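Collecting at Home: Tips for Recording Small-Object Pick-and-Place in a Bedroom

By Vy Nghiêm

Most of the clips in the Mendonça set come from people's homes, recorded with hand-held grippers by people who also have to sleep and eat in those rooms. These are the habits that have saved me the most rejected clips. I started writing them down in August for the new collectors in Pevville, and the list has grown as the Stelthorpe group sent questions.

Before you start

Pick one task for the session and write it on a scrap of paper in one sentence. "Take the item out of the box and put it on the bed" is a good task. "Tidy up" is too loose, and two people will do it two different ways. If you want both directions, out of the box and back in, record them as separate tasks with separate names.

Wipe the finger pads with a barely damp cloth and let them dry. Lint from bedding builds up in the ridges faster than you'd think, and a fuzzy pad lets go of glossy things like glue sticks and pens.

Open and close the jaws a few times and listen. A scraping sound usually means a pivot screw has worked loose. Tighten it by hand with the right driver, a quarter turn at most, then try again. If the jaws feel stiff, you've gone too far.

Wipe the lens too. A thumbprint on it makes every bright window bloom.

Choosing the objects

Use what's in the house. Drawers and pencil cups are full of good material: erasers, glue sticks, tissue packs, tape, small boxes, phones. Try to mix soft things with hard ones and shiny with dull. Leave out anything with a name, address or account number on it, which means no mail, no pill bottles and no bank cards. Turn phones to silent and lock the screen before they go anywhere near the work area.

Keep a few things in the box besides the one you're after. A target standing alone in an empty box is easy, and the system learns very little from it. With neighbors close by, the fingers have to come down in the gap between items, and that's the part we need more of.

Don't line the things up neatly between takes. Give the box a small shake or put them back in a different order. On the Firnon sheets, the column called "reset" is for this, and a tick there is all we want.

Working inside a cardboard box

A box laid out on the bed is the cheapest practice bin there is. Open flaps can stay on, but fold them well back or they'll swing down over the lens. I lay a corner of the quilt over the top flap to hold it.

Go in slowly, with the fingers already open wider than the item. Stop for a beat when the pads are on either side of it, close, stop for another beat, then lift. Those two short stops make it much easier to mark where the grasp begins and ends. Upright pieces should be gripped on their flat sides, with both pads touching at the same time. If one pad gets there first, the item tips and knocks over whatever is next to it.

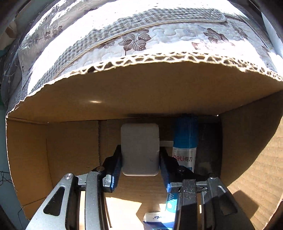

A pale gray block held between the pads, with the glue stick standing to its right.

Light is the hard part with boxes. The bedding outside can be nearly white with sun while the back corners are dark. Turn the box until some daylight falls on its floor, and keep your own head and shoulder out of the way. A desk lamp pointed at the ceiling helps on dull days. One pointed into the box makes glare on labels and plastic.

If you bump the wall of the box, keep going. Bumps are fine and should stay in. If you drop the item, finish by picking it up from where it landed, and put a D beside the clip number. Please don't delete drops. We have 1747 clips in the set now, and the ones with a slip and a second try get asked for more than any others.

Working on a mattress

Soft surfaces give under the fingers, so come in at a lower angle than you would on a table. Pressing straight down makes a dent, and flat items slide into it. For a phone or a thin case, bring the pads to the long edges and close gently until you feel it lift clear of the cover.

Pull the quilt or sheet flat first. Piping and thick seams catch the tips. A pattern on the fabric is welcome, though, and there's no need to change to plain bedding. Change the cover when you'd change it anyway and note it on the sheet.

A flat sheet of cardboard propped on the mattress makes a good backstop, and it shades part of the work area when the sun is low. Lean it so it can't slide forward. If it keeps slipping, a book behind the bottom edge will hold it.

With two grippers, agree with yourself which one moves first. I keep the one that's waiting well off to the side with its fingers open, and bring it in only when the other has stopped. Crossing them over the item blocks both views. Long sleeves should be pushed up or fitted close at the wrist, as loose cuffs drag across the bed and move things.

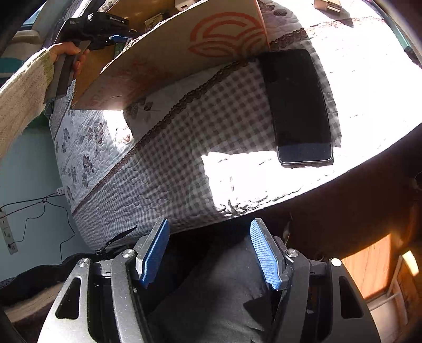
One gripper open at the near edge of the mattress, the other at the far left, and the phone lying face up.

Sit where you can reach the whole area without getting up. Cross-legged is comfortable for ten minutes and then it isn't. A low stool is better for a long run. Take a break after 20 clips, even if you feel fine, and shake out your hands. Tired hands squeeze too hard, and that shows in the finger readings.

Cables and power

Run charging leads along the wall and never across the bed. Loop up the slack and fasten it with a twist tie. If a lead does end up in view, leave it there for the rest of the session so that the background stays the same from clip to clip. Charge everything the night before. Below 50 percent I put the gripper on the charger and do the paperwork instead.

Keeping the clips in order

Name the session by room and task, such as bedroom-boxout. Number the clips from one and don't reuse a number, even for a take you threw away. Write notes as you go. A note made after 60 clips is a guess.

Note these every time:

Room and surface
Task sentence, word for word
Objects in play
Sun, lamp or both
Which hand, or both hands
Drops and second tries

Watch the first clip all the way through before you record the second. Look for a smeared lens, a finger that doesn't open fully, and anything private in the background. Framed photos and paperwork are the usual trouble. Move them and start again.

Uploads go faster early in the morning. Saturday evening is the worst time to try. Keep your own copy until the clip numbers show up in the Mendonça list with a check beside them, then clear the card for the next session.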